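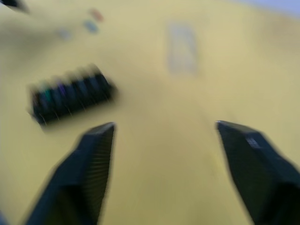 *A pale yellow tabletop, with two black gripper fingers in the foreground.*

# Costello Relay

The **Costello Relay** is an overnight charity walk held each July in aid of cancer patient transport. Teams keep at least one member on a closed loop for 24 hours, and money is raised through sponsorship of the full event, not of distance covered. The relay is run by the Brulida Trust, which also operates the driver scheme it pays for.

## History

The event was proposed by Philomena Buckley, a former radiotherapy nurse, after several of her patients missed appointments for want of a ride. The first relay had 16 teams and used a school running track. It moved to the present lakeside loop when the track was resurfaced, and Conall Fitzgerald took over as event director the same year.

## Format

A team has between three and 16 members. The walk starts at noon, and each team carries a cloth sash that must stay on the loop until noon the following day. Running is allowed before dusk only. A team whose sash leaves the loop may continue — its sponsorship still counts — but it is not listed among the finishers.

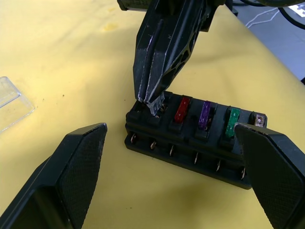 Entry is capped at 100 teams. Places are offered first to teams from the previous year, and the remainder are drawn by lot. Each team pays a flat entry fee, which covers lighting, first aid and meals.

## Use of funds

Proceeds go to the driver scheme, which takes patients to and from treatment free of charge. A smaller share pays for overnight rooms for relatives. Shahla Akbari, who manages the scheme, introduced a shared booking desk for the hospitals it serves.

## Related events

The Zura Walk is a shorter daytime version for children, lasting 3 hours on the same loop.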